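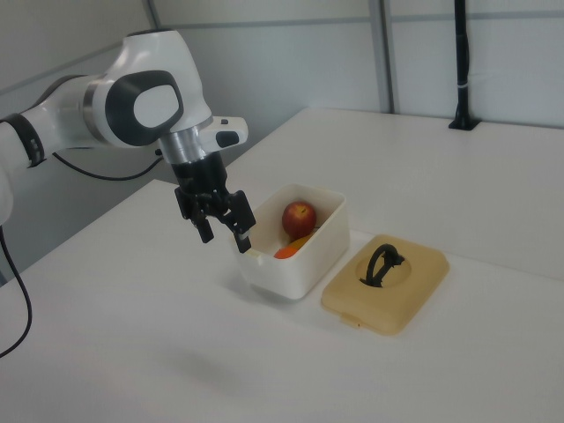

Monday evenings used to be mine. I had a pleasant arrangement with the sofa. Then I signed up for the robotics club at the Donati building, on the grounds that I work with computers and ought to know how the other half lives, and now I spend them watching an arm think about fruit.

The club has entered the Skurex, a student competition I had never heard of until I was suddenly losing sleep over it. There are four rounds. Ours at the moment is the tub round: things on the table go into the tub, things in the tub come out on to the table, and a judge with a clipboard writes down how you got on. A toddler could do it. A toddler would also eat the banana, so I suppose we have that in our favour.

What goes in the tub

The rules give you a list of permitted objects and it reads like the contents of a shed belonging to someone with scurvy. Apples, bananas, oranges, balls, clamps. The thinking, as far as I can follow it, is that they all want holding differently. A ball is the same whichever way you come at it, but it rolls off if you're clumsy. A banana has definite opinions about which end is up. A clamp is all corners, with a long screw that sticks out and catches on its neighbours.

My job is labelling. Every practice run gets recorded, and somebody has to go through afterwards and write down what was being picked up, where it was meant to go and how it went. We have 307 runs so far. I have typed the word "apple" more often than most greengrocers, and twice now I've put "appel", which the software took to be a completely new sort of fruit and filed separately.

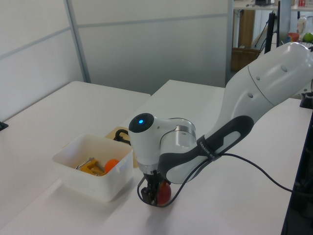
The labels get fed into a program we call Zida, after a cat that used to belong to one of the second years and was also good at ignoring instructions. Zida's log for last week ran to 2382 lines. I read nearly all of it on the bus. Most of it is the program telling itself that it's ready, over and over, like me before a dentist's appointment.

I had assumed the hard bit would be the arm. The arm is fine. It goes where it's told with a sort of weary politeness. The hard bit is deciding what we mean by "in". If an orange is balanced on the rim, is it in? If a clamp is in but the end of its screw is out, what do I type? We spent most of an evening on this in February and came away with a page of definitions and a slight coolness between the two halves of the room — I was on the side of the rim counting as out, and I'd like that on record.

We've also been told to practise with mixed contents, because the judges are allowed to start you off with a tub that already has something in it. Clamps in a plastic bag are my least favourite. The bag goes everywhere, the clamps hook on to each other, and the poor person doing the labels has to pick a category for the result. I've been using "clamps (plural, regrettable)".

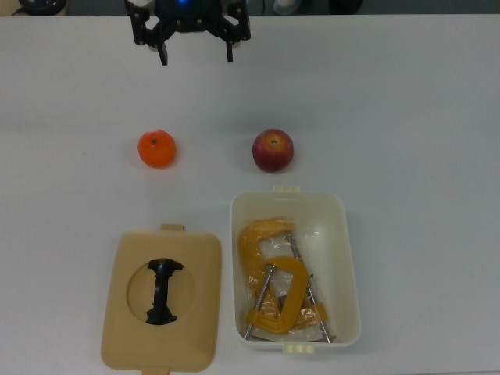 What's next

The next round has lids. Skosesico, the club from across town, are said to be very good at lids. They are also said to have matching jackets, so I'm trying to stay calm.

Before then I need to finish the labels from last time, fix "appel" properly and find out whether a tangerine counts as an orange under the rules. I've emailed to ask. If the answer is no, I've got an awful lot of typing to do again, and I shall be doing it with biscuits.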